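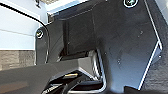 3.2 Zonierung und Möblierung des Gemeinschaftsbereichs

Die in Abschnitt 2 eingeführte Unterscheidung zwischen Versorgungs-, Tisch- und Ruhezone wird im Folgenden auf den Gemeinschaftsbereich des Standorts Skukstead angewandt. Der Raum dient den Beschäftigten mehrerer Abteilungen als Teeküche, Besprechungsort und Pausenraum zugleich. Eine bauliche Trennung dieser Nutzungen war in der Planung von Erkesbridge nicht vorgesehen; die Gliederung erfolgt durch Bodenbelag, Möblierung und Farbe. Die Erhebung wurde im Mai von Uliana Shevchuk und Tatu Kinyua durchgeführt und umfasste 20 leitfadengestützte Gespräche sowie 60 Beobachtungsintervalle, die gleichmäßig auf Vormittag und Nachmittag verteilt waren.

Als Zone gilt hier ein Teilbereich, dem die Nutzerinnen und Nutzer im Gespräch übereinstimmend eine vorrangige Tätigkeit zuordnen. Maßgeblich ist also die Wahrnehmung der Befragten und nicht die Bezeichnung im Raumbuch, das für die gesamte Fläche lediglich den Eintrag »Aufenthalt« führt. In der Mehrzahl der Gespräche wurde zuerst die Küchenzeile genannt, danach der Tisch und zuletzt das Sofa. Rehema Owino hat darauf hingewiesen, dass diese Reihenfolge auch den üblichen Weg durch den Raum wiedergibt (Owino, Gespräch 3). Ein Einfluss der Laufrichtung auf die Nennung lässt sich daher nicht ausschließen.

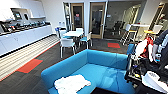
Abbildung 2: Gemeinschaftsbereich Skukstead mit Küchenzeile, Tisch und Sofa.

Für die Abgrenzung der Versorgungszone ist der Bodenbelag von besonderer Bedeutung. Die Befragten beschrieben den Übergang zwischen Küche und übrigem Raum überwiegend anhand des Materialwechsels, seltener anhand der Möbel. Vor der Küchenzeile liegt ein heller, beige und weiß gestreifter Belag, den eine schmale rote Linie vom dunkelgrauen Teppich trennt (Abbildung 2). Wartende stellten sich in den beobachteten Intervallen meist auf den gestreiften Bereich, auch wenn auf dem Teppich ausreichend Platz zur Verfügung stand. Die rot-orangefarbenen Teppichfliesen wurden dagegen in keinem Gespräch als Grenze gedeutet. Hamisi Gachanja bezeichnete sie als »Schmuck ohne Auftrag«.

Die Tischzone wird durch einen kleinen weißen Tisch mit vier Stühlen gebildet. Sie wurde in den Vormittagsintervallen vor allem für kurze Absprachen genutzt, am Nachmittag häufiger für Einzelarbeit. Mehrere Befragte äußerten, der Tisch sei für Arbeitsunterlagen zu knapp bemessen; eine Vergrößerung lehnten sie gleichwohl ab, weil sie eine dauerhafte Belegung befürchteten.

Das türkisblaue Sofa mit niedriger Rückenlehne markiert die Ruhezone. Seine Wirkung als Raumteiler beruht nach Auffassung der Befragten stärker auf der Farbe als auf der Höhe — eine Einschätzung, die mit den Befunden aus Mabula übereinstimmt, wo ein graues Sofa vergleichbarer Bauart kaum als eigener Bereich wahrgenommen wurde. Die blauen Sitze der Stühle stellen zwar einen farblichen Bezug zum Sofa her, wurden jedoch nur in 2 Gesprächen erwähnt. Inwieweit die Farbgebung auch die Verweildauer beeinflusst, wird in Abschnitt 4 anhand der Vergleichsdaten aus Imier behandelt.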